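I moved my brokerage account in May and I'm still tidying up after it, so I thought I'd write down how it went while I can still find the paperwork.

For nine years I was with Prarnum. I opened the account because a woman I worked with, Hatice Sönmez, had one and could show me where the buttons were. It was cheap for the time and it did what I needed, which was buying the same two index funds every few months and leaving them alone. I never rang them and they never rang me.

Then the fees changed. There was an email with the word "simplified" in the subject line, and when I worked through the new schedule the flat fee had gone up and there was now a quarterly charge on any account that hadn't traded in that quarter. I trade four or five times a year. Some quarters I don't trade at all. So I would be paying for doing exactly what their own education pages had told me to do.

I looked at three others. Fedoruk has the nicest app, but it wants you trading options from the first screen, and I don't trade options. I did try, years ago. I sold covered calls on a mining company for most of a year, collected small amounts of premium and then watched the shares get called away just before a good run. I don't regret it, but I worked out that I was checking prices at breakfast and that was no way to live.

Jondov was the second. Low fees, a decent website, and a long list of shares you can lend out for a bit of income. The sign-up form timed out on me twice, and the help line put me in a queue at 8:30 in the morning and dropped me before 9. It may have been a bad day for them.

The third was Indemum, which is where I ended up. It's a small company and the site looks a few years old. You pay per trade, there's no inactivity charge, and the statements come as a plain table you can open in a spreadsheet. That last part mattered more to me than I expected. I do my own tax, and Prarnum's statements were laid out so that you couldn't copy a column without picking up half the page along with it.

The transfer itself took 13 business days. The form is two pages. You list each holding, the number of units and the account it's coming from, and the name has to match exactly at both ends. Mine didn't, as Prarnum had my middle initial and Indemum didn't, and that cost me the first week. If you're doing this, check your name on both accounts before you send anything. Also download every old statement while you can still log in. Prarnum closes your access once the balance is zero, and after that you have to ask for copies in writing.

They charged me $55 per holding to leave. I had two funds and one leftover parcel of bank shares, so I sold the bank shares first and moved only the funds. There was a small capital gain on the sale and I've put the note in my tax folder. I'd been meaning to get rid of that parcel anyway.

One thing I got wrong was the cash. I assumed it would come across with the units, and it doesn't. I had $2,702 sitting in the Prarnum cash account and it stayed there until I logged back in and sent it to my bank myself. Then I sent it from the bank to Indemum, which took another two days. No harm done, but I'd had a purchase planned for that week and had to put it off.

The other thing was the dividend election. I'd set both funds to reinvest years ago and forgotten about it. That setting lives with the share registry in some cases and with the broker in others. One of mine carried over and one didn't, so I got a payment in cash that I wasn't expecting. I've since filled in the form again.
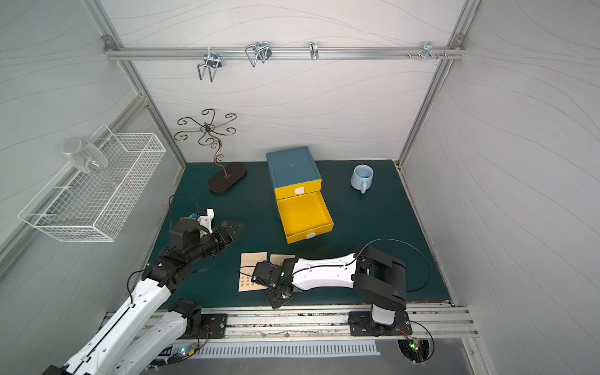 Do your units get sold when you change brokers? They stay as they are in an ordinary transfer, provided the new broker can hold the same fund, and your original purchase dates and cost base stay the same too.

You do have to bring the cost base across yourself, though. Indemum shows my two funds as if I'd bought them on the transfer date, at that day's price, and there's a screen where you can type in the real figures. It took me an evening with the old statements - I'd reinvested small amounts for years, and every reinvestment is its own line.

I've made two purchases since the move. Both went through the same day and the confirmation came by email with the fee on its own line. The app is slow to open on my phone, so I use the website. There's a price alert feature I've left switched off.

Hatice is still with Prarnum. She trades every month, so the new charge doesn't touch her, and she says the flat fee isn't enough to bother about. At her volume I'd probably stay as well.

I still need to update the account details in the folder we keep with the wills, and cancel the old two-factor app entry. I'll do another post after the first annual statement arrives, mostly to see whether the tax columns add up.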